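Foltness Community Calendar: Nominations Open for the Neighborhood Honor Roll

Issued 29 Jan 2020

The Foltness Residents' Association invites nominations for this year's Neighborhood Honor Roll, which recognizes people whose long service has shaped daily life in the town. Two places will be awarded, one to a resident of the Carrasco district and one to a resident of the streets north of Briva Park.

Nominees must have lived in Foltness for at least ten years. Current members of the association's board may not be nominated, but former members are eligible. A nomination should state the name of the person, the length of residence and the nature of the service given, in no more than one page. Letters of support are welcome – one from a neighbor and one from a local club or school is usual.

Last year's roll drew strong interest, and 1,589 households returned a ballot. The association has ordered 2,000 ballots for the coming vote. They will be delivered with the next newsletter.

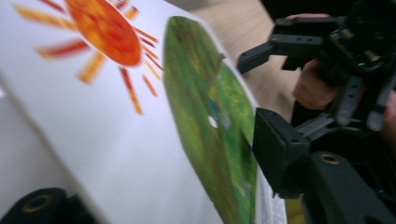
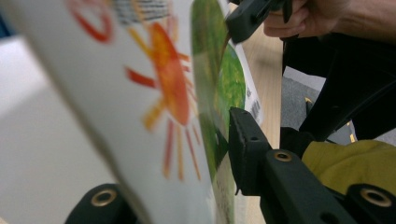 Jeanie Lamont wrote to ask that the association again accept nominations for couples and for brothers and sisters who have served together, as it did when the roll began. She added that several families in Carrasco had been left out in recent years for want of a single name to put on the form. The board has agreed to the request. A joint nomination will count as one entry, and both names will appear on the ballot.

Forms may be collected from the front desk at the Dumusero Hall during office hours and returned there in a sealed envelope. Nominations received without the name and telephone number of the person submitting them cannot be considered.

Those chosen will be asked to open the spring street fair and to ride in the first car of the parade. Questions about eligibility should be addressed in writing to the board secretary at the Dumusero Hall.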